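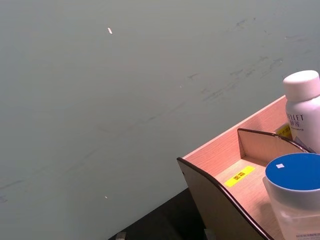

Light wooden desk organizer, viewed from above

Soomro School of Social Work

The Soomro School of Social Work is a teaching and research unit of Orkville University. It offers a bachelor's degree, a master's degree and a small doctoral program, and has 931 enrolled students. The school is led by a dean, who is appointed for a term of five years.

History

Courses in social work were first taught at Orkville as evening classes inside the Faculty of Arts. The classes were meant for people already employed in child welfare, and the first group had 30 students. The school became separate from the faculty on 1st April, under its founding dean, Cayetano Echevarría. He kept the evening timetable for the master's degree, and it is still in use.

Echevarría was followed by Prodromos Triantafyllou, a specialist in the care of older people. During his term the school moved from the Flulgate campus to its present building, and the doctoral program was opened.

Teaching

All students in the bachelor's degree complete two field placements. The second one is longer – it takes 80 days – and may be done in a rural agency. Placements are assigned in August. Students who work full time can ask to do one placement with their own employer, if the supervisor is a different person from their manager.
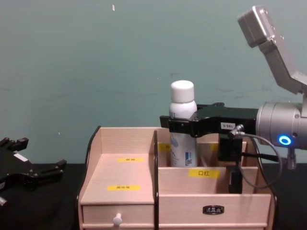
Research

The Wurnari Centre, which belongs to the school, studies housing and family support in small towns. It has 3 permanent researchers and publishes a yearly report. Its earlier work on ageing was transferred to the Faculty of Health.

See also

Orkville University
Flulgate campus
Social work education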